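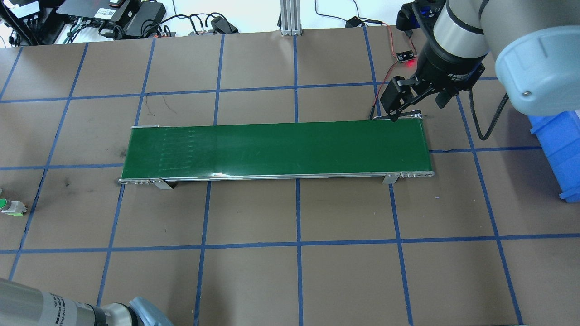

T. Pretorius, Culach Centre for Working Life
December 30, 2022

4. What people did with their breaks

I went into this part of the study expecting to write about coffee. We had 476 diary entries from packing staff at Drernari, all kept through March, and I'd assumed the short morning break would be the interesting one. It was the dull one! People sat down, looked at their phones and went back.

The late break was a different matter. Of the 29 people who kept a diary to the end, 13 wrote that they used it to swap tasks on the quiet with someone on the next line – no form, no supervisor, just a nod. I've called this "soft swapping" and I'm not very fond of the name, but it stuck.

Figure 3. A green belt conveyor on a table marked out in squares (top of page), and a blue bin with a small green-capped bottle in it (below).
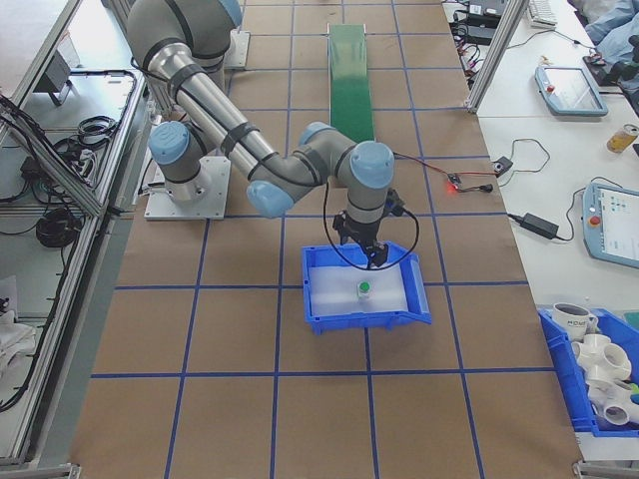 Soft swapping doesn't show up in the rota at all, so anyone working only from the Cerex shift records would miss it. I nearly did. The diaries mention it in passing, usually tacked on to a grumble about sore wrists or the radio, and my first round of coding filed most of it under "chat". I went back and recoded the lot, which took ages and changed the picture quite a bit.

Did the swappers feel better by the end of the shift? Their own tiredness scores say yes, a little, though I wouldn't lean on that too hard – they chose when to swap and whom to swap with, and friends may simply cheer each other up. Section 5 looks at the night shift, where the late break falls at a much odder hour.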